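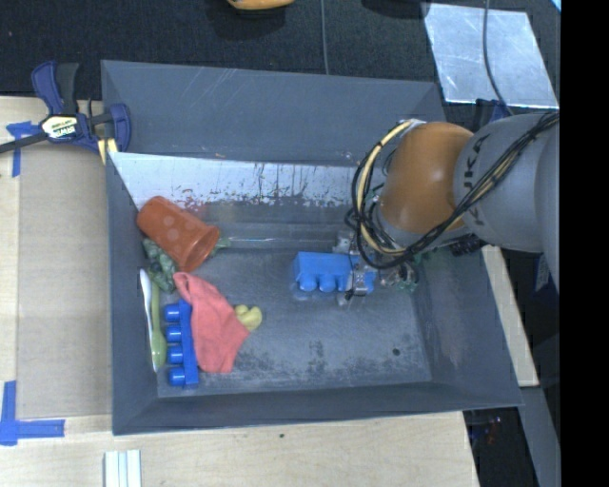
Ploswood Storage Bins

Straight-Wall Series

The Ploswood Straight-Wall Series is supplied by Kaltenico to schools, libraries, clinics and public offices. Bins are intended for indoor storage of supplies, returned items and teaching materials, and may be used on open shelving, carts or worktables.

Each bin is molded in one piece from polypropylene. The rim is rolled outward on all four sides to serve as a continuous handhold. Inside corners are rounded for cleaning with a cloth and mild detergent. Abrasive pads should not be used.

Specifications
Depths: 10 in. and 12 in.
Colors: gray, white, dark green
Lid: sold separately, fits both depths
Label holder: one per bin, short side
Stacking: with lid only

Ordering

Bins are sold singly or in cartons of 12. Institutions on the Sandoval purchasing schedule should enter their account number at checkout. Orders above $2,000 ship without a freight charge within the continental United States. Dark green is made to order and is next scheduled for production in July.

Returns and Warranty

Unused bins may be returned within 90 days of delivery in the original carton. The warranty covers cracking of the rim and base under normal indoor use. Surface scratches and fading are excluded.

Questions concerning institutional accounts should be directed to Ylva Eklund, Customer Accounts, Kaltenico.

Page last revised Mar 27, 2020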